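Sorting the spice basket

The kitchen organizer at Clistura keeps seasonings in a divided wicker basket and resets it every February. The method is short. "Take out what you cook with least, then fill the compartments by height," she said.

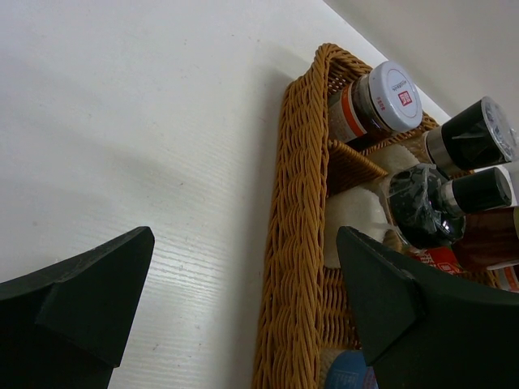 Grinders are stored with the other glass, never in a drawer. Jars that lie on their side are stood up at the next reset. "A jar on its side takes the room of two," she said. Her limit is 18 containers per basket.

She prefers woven dividers to plastic bins. "The walls hold a tall bottle upright when you pull out its neighbor."
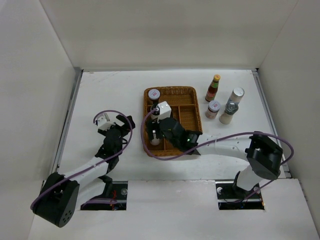 Lids matter more than labels, in her view, as they are what the cook sees from above. Anything too wide for its compartment goes on the shelf. She allows 20 minutes for the whole job, with two of them for wiping the rims. 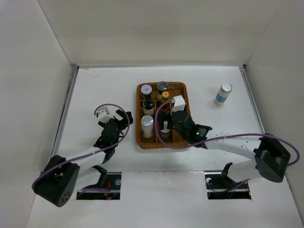 Bottles and jars in the divided wicker tray, with one container standing outside it.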